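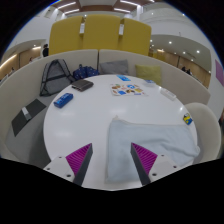
How to set up the Zilteo hand-held gripper kit and get your first good recordings

I've had the Zilteo kit for a few weeks now, and I get asked a lot how I set mine up, so I wrote it all down. The kit is $374, and the spare jaw set from Cluvness is another $60 (I'd get it, the ribbed wedges do wear).

First, bolt the jaws on. Start all the screws by hand, then tighten them a little at a time, going back and forth. If you crank one down first, the wedge sits crooked and you'll be taking it apart again – ask me how I know!

Next, squeeze the handle slowly and watch the tips. They should come together evenly. If one side lags, loosen that plate, nudge it over and try again.

Now open the Trusis app, pair the handle and run the open/close check. Mine failed twice until I updated the firmware, so do that before anything else.

For a first job I like folding a cloth on a table. Grab a corner, lift, bring it across, let go. Move slower than feels natural and keep both jaws in view the whole time. Shiny tabletops can be tricky, so I turn the table or myself until the glare is out of my way.

Do ten or so folds, then play them back before you do more. I skipped that once and lost a whole afternoon's work.

The Belhaj kit does much the same for $1397, with a nicer handle. I'm keeping my Zilteo.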